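Budgeting for a second pair of hand-held grippers, or save up for an arm?

Solange Boyer
Hello all! We're a small group and I have to hand in our equipment plan by Friday, so forgive the rambling. We have $2,484 left for the year. I can get another pair of hand-held grippers with cables and spare fingers, or put the lot toward a used arm (which it won't cover, I know). Our work is all tabletop, jars and a gray fixture with knobs, like so:

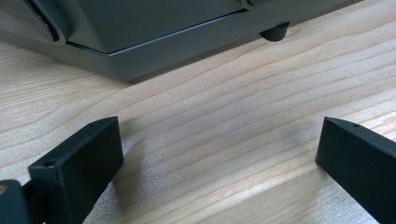
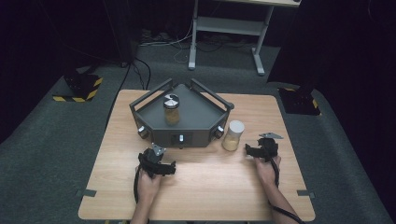
Lizeth Salazar
Oh, I went round and round on this one myself! Get the grippers, Solange, and please set aside money for fingers and cables before anything else. We spent $137 on spare cables our first year and I wished I'd doubled it. An arm also wants a stand, a controller and floor space, and those never show up in the first quote.

Ctibor Oravec
depends on the arm. ask Treltico for a price, shipping alone was 901 for us

Miloslav Charvát
I'd second Lizeth, and gently add that you should ask about lead times too. Ours were promised for February and we were still waiting well into spring.

Related
Are printed fingers good enough for daily use?
Leasing an arm from Cliron
Spare parts list for a small lab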